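Re: [supper-club] What to cook for the January lunch?

Dirk Hoekstra wrote:
> Has anyone tried the groundnut stew for a crowd?
> I've only made it for four.

Dirk, yes, and it's a joy! I used 800 g of peanut butter for 30 people (smooth, no sugar) and they scraped the pot clean. Go easy on the chilli and let people add their own.
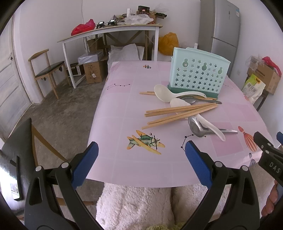 Method, short version

1. Fry the onions slowly, longer than you think.
2. Tomatoes next, then stock, then the peanut butter.
3. Stir often, it does catch!

Abelardo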